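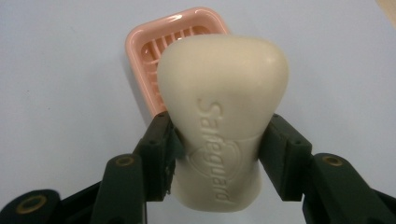

Gretau rule, in monetary economics: a guideline for setting a central bank's policy rate from wage growth instead of consumer prices. Named after the town where Henrik Ruppert gave the first paper on it. Rate goes up when average wages outrun output per worker, down when they lag.

Criticism

Wage data arrive late and get revised. Chutima Sriwong tested the rule on 34 economies and found it too slow in 11 of them, mostly small exporters. Lev Tymoshchuk disputes the sample. No central bank has formaly adopted it.

See also: Inflation targeting; Unit labour cost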